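**Small office, two or three chairs, one long desk - show me your setups!**

*Trallgate Forums > Rooms & Furniture > Small Workspaces*

**pludley_desk**
Tue 22 October

OK, I am way too excited about a room. We moved the Pludley bookings team out of the open floor in May and into one of the little offices at the back, and I've been fiddling with it ever since. It has white walls and a white ceiling, and it is not big. When we got it there were four mismatched tables in there and you had to turn sideways to reach the one by the wall.

So everything went out, and one long white desk went in down the left side. What a difference! I keep walking in just to look at it. The whole middle of the floor opened up and people stopped bumping each other's elbows.

Next I want to sort out the chairs and the cables, and I'd love to hear what the rest of you did in rooms this size. Budget left is $106, so please don't send me to a showroom - I've been, I drooled, I came home.

**mapleandmesh**

Oh I love a one-desk room! We did the same thing with a much uglier desk and it still felt like a vacation. Do you have a divider on it? Ours sits facing a wall and I thought we wouldn't need one, but phone calls bounce like crazy off bare paint.

Also what are the chairs? If they're the big puffy kind, those will eat your floor.

**pludley_desk**

Yes to the divider! Gray fabric, stands up at the back of the desk, little white clips along the bottom edge. I fought for that one. And the chairs are black mesh with headrests, which I adore. You can sort of see past them, so even the tall backs don't make the room feel stuffed.

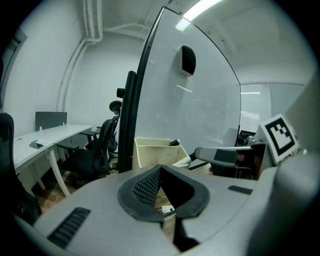

levley_lou thinks the headrests are the problem, and said so to me in a message before I talked them into posting it in the thread, so go ahead, Lou, let them have it.

**levley_lou**

Fine, fine. I like mesh. I have mesh. But a headrest on a stalk in a small room is one more thing to snag a coat on, and most people at a desk are leaning forward anyway. Take them off (if yours come off, check underneath for screws first) and put them in a closet for two weeks. See who asks for theirs back.

The armrests bug me more, though. If they go over the top of the desk you can't tuck the chair in, and in a narrow room a chair that won't tuck in is a chair in the walkway. Drop them as low as they go before you spend a cent.

**pludley_desk**

Two weeks without my headrest?? I lean back every time I'm on hold. I am on hold a LOT.

The armrest tip is good, though. I'm going to go try every lever on those things tomorrow.

**quietcorner12**

Siding with the headrests here. I have a bad neck and went through 3 chairs before I landed on one that had one. Lou, not everybody leans forward all day!

On cables: a tray under the desk, as far back as you can screw it. Then one power strip in the tray, and only one cord going down to the wall. I did mine on a Saturday with the radio on and it was the most satisfying afternoon I've had in ages. If you don't want to drill, the clamp-on trays are decent, but measure the thickness of your desktop first. Mine was too thick for the first one I bought and I had to mail it back.

**levley_lou**

OK, bad neck is fair. Keep the headrest if you use it. I still say half of them are hat racks.

**mapleandmesh**

Ours is literally a hat rack, lol.

Agree on the tray, disagree on the power strip being all the way at the back. Phone chargers need to be where hands are. We stuck a couple of cheap cord clips on the front edge so the charging cords stay put and don't slide off onto the floor. Not as pretty, but people use it.

**quietcorner12**

See, I can't stand a cord over the front edge. It catches on the armrests! Mine comes up through a hole at the back and lies along the divider.

**pludley_desk**

I'm a front-edge person, sorry! I like to plug in without standing up. But I may try the clips so it at least looks like I meant it.

Has anybody put a lamp in a room like this? With all the white I'm torn between something tiny on the desk and a floor lamp in the corner.

**steinarsdottir_fan**

Floor lamp, every time, and point it at the ceiling. White ceilings are free light! I got mine secondhand from Steinarsdóttir (the used office place, they have more than 3,000 pieces listed and I have lost entire evenings to it). It left the whole desktop clear and the room looks so much softer at the end of the day.

Get a warm bulb. The cold ones make gray fabric look kind of sad.

**levley_lou**

A floor lamp takes floor. In a small office. I rest my case.

**steinarsdottir_fan**

Mine has a base 12 inches across, Lou. It stands where no chair could go anyway!

**pludley_desk**

Warm bulb, pointed up, skinny base. I'm sold, and I have my tape measure out already. Lou, I'll report back on the armrests. The headrest stays.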